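Speaker notes: Opening up and refitting older desktop towers
Hiltbridge repair group, September session
Slides by Flurina Rainer, bench notes by Raghda Zein

Slide 1. Title
Leave up while people sit down. Start at 7 pm. Say where the handouts are. Mention that questions on laptops go to the October session.

Slide 2. Scope
Tonight covers ordinary desktop towers, office type, side panel removable by hand or with one screwdriver. No all-in-ones, no small form factor cases. The aim is memory, drive and battery replacement, plus a general inspection. We don't open power supplies. If a power supply is suspect, it is replaced whole.

The batch from Mudham was 50 machines. Of those, 20 needed only memory and a new coin cell. Four were scrapped for parts. The rest had a mix of drive faults and dust. Figures are on the handout, so don't read out the full table.

Slide 3. Before the cover comes off
Shut down from the operating system. Switch off at the supply, pull the mains lead, then press the power button once and hold it for a few seconds. Remove everything else from the back: monitor, keyboard, network. Photograph the rear connectors first if the machine has two video outputs, as owners tend to want it back the way it was.

Wrist strap on, clipped to bare metal on the case. Painted metal is no use. Raghda has the spare straps at the Wieser table.

Slide 4. Position of the case
Lay the tower on its side with the open face up. Standing upright, the graphics card hangs off its slot by its own weight when the retaining clip is released, and a memory module has to be pushed in sideways. On its side, all insertion force goes straight down through the board and its standoffs.

Put the removed panel flat, to one side, within reach. On some cases the panel carries plastic parts on its inner face, so check which way up it is before putting anything on top of it. Screws go in the tray, labelled by location. Case screws and drive screws often have different threads, and a drive screw forced into the wrong hole will strip it.

Slide 5. Orientation
Go through the main parts in this order: power supply, drives, board, processor, memory, cards. Ask the room to find each one on the machine at their own bench before moving on. Allow four minutes.

Colour is a hint only. Many makers use one colour for everything meant to be released by hand, often blue or green, and this is worth pointing out. It isn't a standard. Wire colours inside a mains-connected unit are not covered tonight.
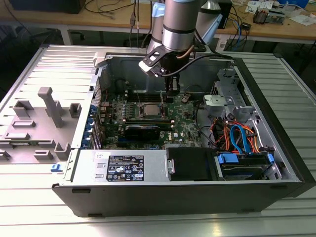 Slide 6. Memory
Identify the type before ordering. Read the label on the existing module, then check it against the board manual. The notch position stops the wrong generation going in, provided nobody leans on it.

Removal: open the latches at the ends of the slot. The module lifts slightly. Hold it by the short edges and draw it straight up.

Fitting: latches open, line up the notch, press with both thumbs near the ends until the latches close. Push down evenly. If one end clicks and the other doesn't, take it out and start again. Some boards have a fixed guide at one end and a single latch at the other.

With two modules in four slots, follow the manual for which pair to use. The machine will often run with them in the wrong pair, only slower, and the fault then goes unnoticed.

Slide 7. Coin cell
Usual symptom is a clock that resets every time the mains lead is removed. Note any unusual firmware settings before taking the cell out, especially the drive mode. Release the clip with a plastic tool. A metal screwdriver slips, and there are tracks close by. Positive side up on nearly all boards, but check before removal.

Slide 8. Drives
Data lead and power lead both come off the drive by the connector body. Never pull on the wires. Older data leads without a metal catch work loose, so replace these when found.

Clip-mounted drives: squeeze or lift the clips according to the case, then slide the drive out. Keep the clips with the case they came from. We lost an hour on the Mudham batch matching up clips that had been tipped into one box.

Slide 9. Cable routing
Keep leads clear of the processor fan and off the edges of the metalwork. Check that nothing will be trapped when the panel goes back on. If the panel doesn't close under light pressure, open it again and look for the cause.

Slide 10. First power-up
Panel off, monitor and keyboard connected, hands out of the case. Enter the firmware screen and confirm that the full amount of memory is listed and the drive is detected. Set the clock. Run the memory test from the Diveck stick, one complete pass as a minimum. Two beeps and a blank screen on most of our machines means the memory needs reseating.

Slide 11. Costs
Limit for parts is 200 for each group of machines unless Flurina agrees otherwise. Used memory comes out of the sorted drawers first. Write what you take on the sheet.

Slide 12. Questions
Likely ones: thermal paste (only if the cooler has been removed), vacuum cleaners (no, use the hand blower outdoors), swapping to a solid state drive (yes, bring an adapter bracket if the bay is the larger size).

Finish by 8.30 pm. Straps back to Raghda, trays emptied, job sheets in the folder by the door.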